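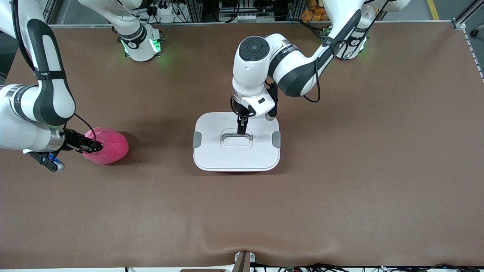 Lidded Boxes for Soft Toys: Which Tips Hold Up

Every June I get a pile of mail about toy storage, and every June most of it repeats the same advice. Buy matching boxes. Print labels. Let the kids "take ownership." I have tried most of this in a real apartment with real children in it, and I have my doubts about a good half. So I went through the tips one at a time.

Tip 1: "Everything needs a lid."

Does it? A lid keeps dust off and lets you stack, and those are good reasons if the box is going on a closet shelf until winter. For the toys that come out every day, a lid is one more thing to leave on the floor. My rule is lids for storage, open bins for daily use.

If you do want a lid, look at how you pick it up. A flat white lid with an oval slot sunk into the top gives your fingers somewhere to go and leaves nothing sticking up when you put another box on it. The kind with side clips holds tighter, but a four-year-old can't open it and will bring it to you every time. Try the lid one-handed in the store before you pay. Plenty of them need a second hand to hold the box down.

Tip 2: "Go for round baskets, they're softer on the eye."

Maybe so. They also waste the corners of every shelf you own. Square boxes with rounded corners are the ones I keep going back to – they line up, and the corners are easy to wipe out. I had a set of round ones from Ilto and gave them to my neighbor Babar Dhanial, who keeps potatoes in them and seems happy.

Tip 3: "Vacuum bags save you 65 percent of your space."

I don't know where that number comes from, and I have seen it printed in three different places without a source. Plush does squash down, I'll grant that. It also comes out creased, and the fuzzy ones can stay matted in patches. Use the bags for blankets. For a stuffed toy, press it down gently with your hand, close the lid, and if the lid won't sit flat, take one toy out. Don't lean on it.

Tip 4: "Wash every plush before storing it."

This one I agree with, mostly. Check the tag first. Put the toy in a pillowcase, tie the end, and run it cold on a gentle cycle. Bright pinks and reds get washed alone the first time, whatever the tag says. Shakuntala Chaudhary wrote in to say she dries hers in the dryer on low with no trouble. I would still air dry anything fuzzy and brush it with a soft toothbrush once it's dry. And it must be dry all the way through. Squeeze the thickest part. If it feels at all cool or heavy, give it another day – a closed plastic box is a terrible place for a damp toy.

Tip 5: "Sort on the floor so the kids can join in."

I've done this. The toys get played with and the box ends up as a boat. Sort on a table. Clear it first, set the box in the middle with the lid on, and put the toys down beside it. Pick up one, decide, and only then lift the lid. It sounds fussy, but with the lid off from the start I toss in things I had meant to give away.

A plain, matte tabletop is nicer for this than a shiny one, as the box doesn't skate around when you tug at the lid. On a glossy table put a dish towel underneath.

Tip 6: "Add a scented sachet."

No. The toys smell of sachet for months, and I've seen no proof it keeps anything away that a clean toy and a closed lid wouldn't.

Tip 7: "Label all four sides."

One side and the top. Masking tape and a marker will do. The label makers are fun for an afternoon and then you run out of the cartridge.

What to spend

The Burnesdale catalog would like you to buy a whole wall system at 300 dollars. I'd buy two plain boxes, use them for a month, and see if anybody puts anything in them. If they do, buy more of the same model so the lids swap.

Reader Maksym Tkachuk asks whether a shoebox does the same job. For small toys, yes, until it gets wet.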